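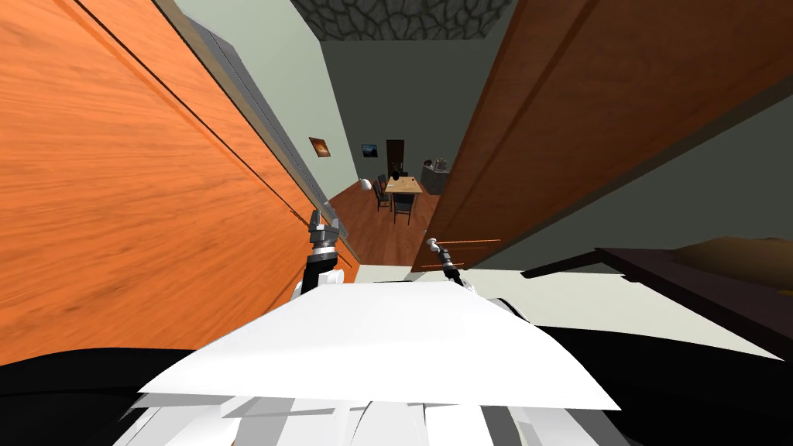
Doorways first: house rules for a home robot

I've been keeping a list of house rules for the robot since September, and doorways went straight to the top of it. Ours is a two-armed Lastari, and I try every new routine in the simulator before I let it loose on the real hallway (my paintwork thanks me). These are the rules that have stuck. Pinch whatever's useful!

Going through doors

Open both doors as far as they'll go before you send it through. A half-open door is a moving obstacle, and the edge is the bit that gets clipped.

Check the grippers as well as the body. I used to measure the base, see that it fitted and press go, forgetting that the arms stick out in front and the grippers get to the door frame first. Now I measure at the widest point with the arms in their travelling position, then leave 40 mm spare on each side. If you haven't got that much, tuck the arms in or find another way round.

No turning in the gap. Line it up square, go straight through, and only turn once the whole body is clear. This one rule has saved me more touching-up than all the others put together.

Write the narrowest width on a bit of tape and stick it inside the cupboard where you keep the charger. You will forget it otherwise, I promise.

Along the corridor

Keep the floor clear from door to door. Shoes, post, the dog's lead, all of it. Rugs are fine if they lie flat, but anything with a fringe gets rolled up first.

Walking pace is too fast indoors. I've got mine set to slow in the corridor and slower still near the dining table, where chairs never end up in the same spot twice. Push them in before a run if you can be bothered (I can't always, so I set a wider berth round the table instead).

People have right of way, always. If somebody steps into the corridor the robot stops and waits, and nobody squeezes past it while the arms are out. Children get the same rule, only louder.

Stopping it

Two people in the house should know how to stop it, and they should both have done it for real. We practise with the arms empty. It takes a minute and it's quite fun, to be fair.

Keep the stop button on you, on a lanyard or in a pocket. On the sideboard is no good when you're at the other end of the hall.

Trying it in the simulator

Match the door widths and the door angles to your own house before you trust a result. The sample house that came with my copy of Onlow had lovely generous openings, and I got very cocky on the strength of them.

Run the same trip again after you've moved any furniture, even a chair or two. Then do the first real one with your hand on the button.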